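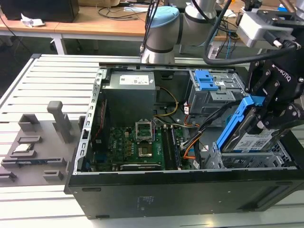
Bench notebook, entry by Babar Mengal
April, started 9:40 in the morning, read by Shabnam Rajput after lunch (her notes are in where she gave them to me)

OK, the black tower. I'm calling this one Ollby, same as on the shelf tag, so we stop saying "the other desktop" to each other. It came out of the Bataineh office clear-out with the note "slow, then dead" and nothing else, which is about as much history as we ever get from them.

Side panel off, case lying flat with the insides up. I like working on them this way so much more than standing up. Screws stay where you drop them, and you can follow the cables with a finger instead of a flashlight in your teeth. The slotted aluminum table is still not my favorite surface for small screws, mind you. I lost one down a slot before ten and got it back with the magnet on a string.

The socket is bare and the bracket is up. PLEASE don't reach across the board with a sleeve while it's like that, me included! I bent contacts on a board last year leaning over for a pen and I still think about it. The processor is in a pocket of the gray tray beside the case. If we leave the board overnight I want the bracket down and the plastic cover on. I couldn't find the cover, so I'm borrowing the one from the Sinlow board.

Now the drives, which is what I really wanted to write down. The 2.5-inch drive rides in a blue plastic caddy, and the caddy goes into the gray metal cage at the end of the case. It's a nice system, no screwdriver needed once the drive is in the plastic. But it has to go in square. Come at it with a tilt and one rail catches the lip of the cage while the other one is still out in the air, and then the temptation is to push. Don't push. Back it out, level it, start again. I did this enough times today to have opinions:

- start with the rails, forget about the connector until the rails are in
- keep the orange and black SATA power cables out of the way first, they drift right back into the drive area the moment you let go
- the red SATA cable is over on the other side of the board by the heatsink fins, leave it plugged in there
- if the latch doesn't click, the caddy isn't home, whatever it looks like from above

Shabnam asks whether the caddy is spread a little. Could be. I put the calipers on it and then got distracted and didn't write the number down, so that's a job for tomorrow. She says the blue plastic on these goes stiff with age and she'd rather warm it in her hands than flex it cold. I tried it. Felt silly, but the next go was smoother, so who knows.

The optical bay above has its own blue latch on top. I haven't pulled that one and don't plan to unless the cable run makes me.

Power supply: staying in for now. I copied the label on top onto the paper sheet, so no need to squint at it again. The yellow and black bundle coming off it is stiffer than I'd like and has a memory, it wants to curl back the way it was. Shabnam wants to tie it back with one of the Bovari straps. Fine by me, as long as it isn't a zip tie. I'm so tired of cutting zip ties inside cases.

Read test on the drive, done earlier on the dock before any of this: 532 files in the user folder, 62 of them wouldn't open. Copied everything that would. So whatever killed the machine, the drive wasn't completely innocent. I'd still like to see it run in its own case before I blame it for the rest.

Dust. There was some in the fin array, and I brushed it toward the vacuum, low setting, brush held in the other hand. No canned air indoors anymore, we agreed on that after the shelf incident.

To do, in whatever order:
measure the caddy and WRITE IT DOWN
look for the socket cover again (try the drawer with the 400 grit paper, things migrate there)
strap on the yellow and black bundle
processor back in, bracket down, fresh paste
put the Sinlow cover back on the Sinlow board
ask Bataineh if they have a spare blue caddy

Shabnam, written in pencil at the bottom: "Caddy number please. Also you have my small Phillips." I do have it. It's in the mug.

Stopped 4:15, lights off over the bench, picking up with the calipers tomorrow.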